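Home Journals Browse Sections About
Shares 5 Comments 3

4.2 Where folding takes place

Of the 894 folding episodes recorded in the household diaries, 784 were carried out on a bed. Tables and sofas made up most of the rest. Participants in both towns, Trerkmont and Skellanham, gave similar grounds for the choice: the bed is wide, it is close to the drawers, and a person can stand beside it without bending far. Clothes not yet folded were usually pushed to the far side, and the middle was kept for the piece in hand.

Figure 3 shows a bed in use as a work surface. A long, folded piece of cream-colored fabric lies diagonally across the striped sheet, and a crumpled olive-green garment sits at the far edge.
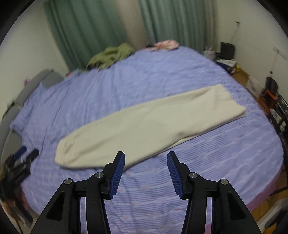
Figure 3. Bed used as a folding surface, with items at the center and far edge.

Demyd Pavliuk remarked in his interview that he folds on the bed only until the evening, and that whatever is left at that point goes on a chair and stays there. He saw no point in starting again the next day – he would wear the clothes straight from the chair.

We coded such transfers separately from finished folding. Thick, soft fabrics were the hardest to code, as many participants folded them once lengthwise and counted the job as done. We followed the participant's own judgment in these cases – a second coder checked the entries against the diary text.

Previous section Next section References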